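Botanical wallpaper

From the Brunatport Open Encyclopedia of House and Home

Botanical wallpaper is wallpaper printed with plants – leaves, branches, ferns, flowers, seed heads. One of the oldest kinds of pattern in the trade and still one of the best selling. Usually split into two families, painted style (full colour, shading, often large flowers) and line style (outline only, one ink on a plain ground). This article is mostly on the second.

Origins

Early wall papers were sold as single sheets and pasted up side by side. Plant patterns suited this well. A stem could run off one sheet and onto the next and small errors in the join didn't show much. Cutters borrowed from herbals, the printed plant books used by doctors and gardeners, and many early patterns are more or less herbal pages with the names taken off.

Continuous rolls came later, then machine printing with engraved rollers. Prices dropped. Patterns that had been for the front parlour only turned up in hallways, bedrooms, the insides of cupboards.

The Gromau papers

The mill at Gromau is the usual reference point for line style. Its first pattern book had 13 designs, all single colour, all drawn from plants growing within a walk of the mill. The second book ran to 215 and was a good deal less strict about it. Palms appear. So does a pineapple.

Furnberg, the rival works downriver, copied a number of the Gromau ferns and was sued over six of them. The case was settled before a hearing and the terms are not known. Furnberg kept printing ferns.

Drawing and repeat

The repeat is the height of pattern before it starts over. Short repeats waste less paper at the top and bottom of each drop, but the eye picks them out quickly. Long repeats look more natural and cost more to hang. Match types:

Straight match – pattern lines up directly across the join.
Drop match – each strip is shifted down, commonly by half the repeat. Most leafy patterns use this.
Random match – no lining up needed. Rare in botanicals, though some scattered leaf prints get away with it.

Mpho Baloyi, in her survey of line patterns, argues that ferns became so common for a practical reason. A frond has a strong centre line and a great many small parts, so it fills space at any angle and a cutter can lengthen or shorten it without redrawing the whole block. Branches with simple oval leaves do nearly the same job. Flowers are harder, they have a front and a back.

Ground colours

Cream and off-white are the standard grounds. Pure white was avoided for a long time as it yellowed unevenly near lamps and stoves. Dark grey ink is often prefered to black on pale grounds, being softer at a distance. Green on cream had a long run and fell out of favour, partly over worries about arsenic in old green pigments.

Decline and return

Plain painted walls pushed patterned paper out of most new houses for a generation. Hinojosa, a small studio press, brought back line botanicals in runs of almost 200 rolls, sold mainly to cafes and hotels. Peel and stick versions followed from other makers, for renters, and are also used on shelves and draw liners.

See also

Block printing
Herbals
Lining paper
Pattern repeat
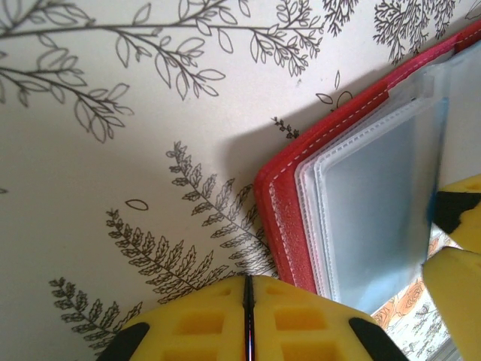 Line-style botanical wallpaper, dark grey on cream, with fern fronds and leafy branches.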